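School says my daughter's hoodie is a dress code violation because of one line of text. Can they send her home over it?
Posted in Schools and Families by tessmarlow

My daughter is in ninth grade at Casness. Last month she and a few friends started wearing gray hoodies with "Ask Us About The Bathrooms" printed on the back, since the girls' bathrooms on the second floor have been locked during class time since winter break. No swearing, no names, no pictures. She wore hers for two days without a word from anyone. On the third day the assistant principal pulled her out of biology and told her to turn it inside out or go home. She went home.

I got a call at 10:40 telling me to come pick her up. The reason given on the phone was "disruption." The reason on the slip she brought back was "dress code, outerwear." Those are two different things as far as I can tell, and half the school wears hoodies. When I asked which rule it was, I was told the handbook gives staff discretion. I have read the handbook. It says outerwear "may be restricted where it presents a safety concern," and that's all it says.

They now want a meeting, and they want her to sign something called a behavior agreement before she goes back to biology. I'm not a lawyer and I don't want a lawsuit. I would like to know if they can do this, and if she should sign.

---

Montri Boonyarit

Don't sign anything at the meeting. Take it home and read it. A behavior agreement usually has a sentence in it somewhere saying the student admits to the conduct, and then the next time anything happens that piece of paper is the first thing on the desk.

On the bigger point, if this is a public school in the US then students do have speech rights on campus, and the school generally needs to show that the message caused a real disruption or that it reasonably expected one. "Somebody didn't like it" is weak. Two quiet days before anybody objected is useful to you, so write down the dates now while you remember them. If it's a private school, most of this goes out the window and you are down to whatever the handbook and the enrollment contract say. You didn't mention which.

I would be careful with the word "discretion." Every school I have dealt with says it, and it gets said most often when the rule isn't written down. Ask by email, after the call, so the answer comes back in writing:

Which handbook section was applied?
What was the disruption, and who reported it?
Is the absence marked excused or unexcused?
Were the other students in the same hoodie sent home?

That last one matters. If five kids wore it and one went home, I'd want to know why. They may refuse to discuss other students, and they're allowed to be cagey there, but your daughter can tell you what happened to her friends.

I doubt the meeting will settle it. Mine didn't. It went 50 minutes and we got a handshake and a "thank you for your passion." The mark came off the record after I wrote to the district office and attached the emails.

Also ask for a copy of her attendance record before the meeting and not after. Ours changed between the two.

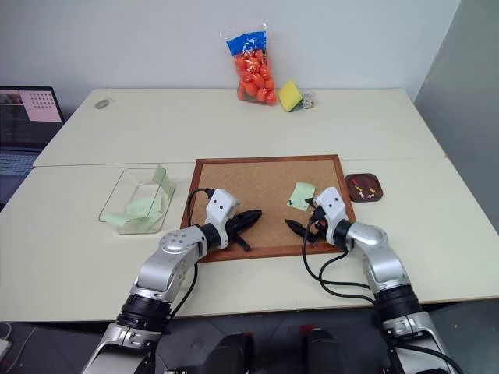
gullwing774

Montri is right about not signing but I think he's too hopeful about the speech stuff. Schools win plenty of these. All they have to say is that kids were talking about it in class, and of course kids were talking about it, they're fourteen. I'm not saying that's fair.

What I'd question is the slip. They told you disruption on the phone and wrote outerwear on the paper. Somebody picked the easier one. If it's outerwear then have her wear the same words on a T-shirt and see which rule they find for that - though only if she is up for being sent home again, and she might not be. Ask her first. It's her biology grade.

And has anyone unlocked the bathrooms? Your post doesn't say. Funny how a locked door for a whole floor never needs a meeting. I would put that in the email too, as a separate item, so they can't answer one and skip the other.

---

pb_wren

just let her wear a different sweatshirt, pick your battles

---

tessmarlow

Thanks. It's public, I should have said. Not signing. She says two of the others were told to turn theirs inside out and did, and nobody called their parents. Bathrooms are still locked. Sent the email this afternoon with Montri's list and the bathroom question under its own heading, and so far I've had an automatic reply saying the office closes at 3.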